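Muveck Trerex 77 – Cacifo de depósito temporário de prova

Ref.: TRX-77
Categoria: Equipamento para esquadras e postos policiais > Custódia de prova
Ficha atualizada em 16 de fevereiro de 2021

O Trerex 77 destina-se ao depósito de objetos apreendidos entre a entrada na esquadra e a transferência para o armazém central. O agente coloca o objeto selado no compartimento, fecha a porta e perde o acesso. A abertura posterior só é possível pelo lado do armazém, com a credencial do responsável pela custódia.

Dados técnicos
Altura: 2000 mm
Estrutura: chapa de aço soldada, pintura a pó
Fecho: eletromecânico, com abertura manual por chave em caso de falha de energia
Carga máxima por prateleira: 77 kg
Credenciais: 100
Memória de eventos: 4000 registos, sem sobreposição automática
Alimentação: 230 V, bateria de reserva incluída

Registo de acessos
Cada abertura e cada fecho geram um registo com data, hora, número do compartimento e credencial utilizada. Os registos são exportados em CSV ou enviados para o programa Desto, versão de novembro ou posterior. A eliminação de registos exige duas credenciais de nível superior. Atingido o limite da memória, o cacifo continua a aceitar depósitos, mas emite um aviso no painel até à exportação.

Instalação
Fixação à parede ou ao pavimento com as buchas fornecidas. O modelo de passagem, com portas nas duas faces, requer vão na parede divisória. O desenho do vão acompanha a confirmação da encomenda.

Não incluído
Sacos de prova, selos numerados e impressora de etiquetas. O módulo refrigerado Sundaram, para amostras biológicas, encomenda-se à parte e ocupa a posição inferior da coluna.

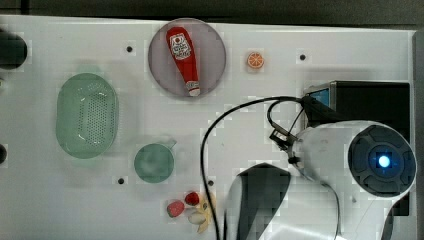 Tempo de leitura: 2 min

Assistência e peças
Fechaduras, baterias e painéis de comando estão disponíveis em separado. Indicar no pedido a referência do cacifo e o número de série gravado na face interior da porta superior.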